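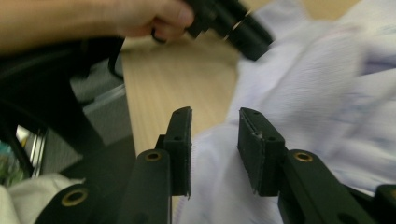 3.2 Sorting and folding at the table

The second part of the study looked at what people do with washing once it has been brought to a table. Earlier work on household laundry has mostly dealt with the machine cycle and with water and power use. Folding gets less attention, although the people we interviewed in Larville named it as the part of the job they put off the longest.

We visited 15 homes, most of them in Larville and the rest in Tarkdale. In each one, a member of the household was asked to deal with a load of their own washing in the usual way and in the usual place. We gave no instructions on order or method. Visits were made in October, when most households had stopped drying clothes outdoors.

Three ways of working came up often enough to be coded. In the first, which we call pile folding, the whole load is dropped on the table and items are pulled out as they come. In the second, the load is sorted by owner before anything is folded. In the third, large pieces such as sheets and tablecloths are dealt with first so that the table is clear for small ones. Figure 2 shows white fabric bunched beside a light wooden tabletop, with a person's hand above the tabletop holding a black object.

Large white pieces caused the most trouble. A bunched sheet hides its own corners, and people spent a good deal of time feeling along the hem for one. Xenos (2000) reported the same problem in hotel laundries, where two workers usually share the task. In our homes a second person helped with only 5 of the sheets. The others were folded by one person, often with part of the cloth resting on the table and part held against the chest.

Table size mattered less than we had expected. People with small tables folded in the air and used the surface only for the last two folds. What slowed them down was having other things on the table. Items were picked up, moved to a chair and later moved back, and these moves were coded as clearing (see Section 3.4).

Marks and stains were mostly noticed at this stage and not when the machine was emptied. Participants who found one either put the piece aside for a second wash or folded it with the mark on the inside. The choice seemed to depend on who would use the item next. Guest linen was always washed again.

Figure 2. White fabric in soft folds beside a light wooden tabletop.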